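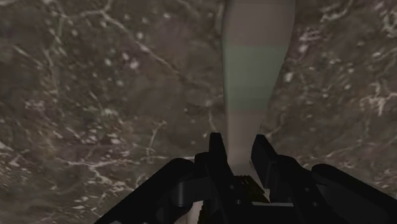
The author of Conneely wrote most of the novel in a parked car. The apartment in Brumska had thin walls and a neighbor who practiced the accordion, so after work the author drove to the lot behind the ferry office, pushed the seat back, and typed until the laptop battery gave out.

"It gave me a limit," the author says. "The battery was old. I got two hours on a good night, less in winter. I never had time to sit there and hate what I'd done the night before."

Conneely, out from Clusoler on 25th February, is a crime novel with very little crime in it. A land surveyor is hired to settle a boundary dispute between two sisters and finds that the old maps have been changed. There is one death, and it took place before the first chapter. The surveyor is 53, recently divorced, and not especially brave.

"I wanted a person who does a job and goes on doing it," the author says. "In a lot of thrillers the main character quits work on page ten and we never hear about money again. My surveyor has invoices to send. When the sisters stop paying, that matters."

The idea came from a real boundary quarrel in the author's family, over a strip of ground too narrow to park on. It went on for years. Letters were exchanged between people who lived close enough to shout. None of those letters are in the book, though the author kept a folder of them on the passenger seat for most of the first draft.

"I thought I'd use them. They were too long and too polite. Angry people in real life repeat themselves a lot, and you can't ask a reader to sit through that."

The first draft had two narrators, the surveyor and the younger sister. An early reader liked the sister better and said so. The author cut her chapters anyway.

"She knew too much. Each time she spoke, I had to find a way for her to avoid the one subject she would really be thinking about. That felt like cheating. With the surveyor, you find things out when he does, and he's slow, so you sometimes get there ahead of him. I'm fine with that."

Some of her material survived as dialogue, including the long kitchen argument in chapter 12, which early reviewers have singled out. The author rewrote it more than anything else in the book and still isn't sure about the ending of it. "She leaves the room too soon. I'd give her another half page now."

Clusoler took the novel on after it had been turned down by 3 other publishers. One wanted a second body. Another asked whether the surveyor could be a former policeman.

"I did think about it," the author says. "I wrote a chapter that way. He started kicking doors in. I threw it out the same evening."

The editing went through to October and was mostly a matter of taking out weather. The author had put rain in nearly every scene. The editor marked each instance in the margin, and a good part of it went – though the storm on the causeway stayed, against advice.

"You can't have a causeway and not flood it," the author says.

The book is set in a fictional town called Buvero, population 2,438 according to the sign the surveyor passes in the opening pages. It has a cannery, a courthouse that opens two mornings a week, and a bar where the jukebox only plays one side of the records. The author drew a street plan early on and then lost it, and had to rebuild it from the manuscript. The second map didn't quite agree with the text. A reader with a pencil could work out that the courthouse moves.

"It's a book about bad maps," the author says. "I left it."

Asked about influences, the author is brief. Old paperbacks from the ferry office swap shelf, mostly with the covers gone. Court records. A manual on land measurement from the public library, renewed so many times that the desk stopped asking for the card.

A second novel is under way, and this one isn't a mystery. It follows a crew that repairs church organs, and the author has spent several weekends holding a flashlight for people who do that work. There's no title yet. Clusoler has seen the first part and has asked for more.

The car has since been sold. The author now rents a desk above a tire shop, with an outlet in the wall, and says the pages come more slowly there.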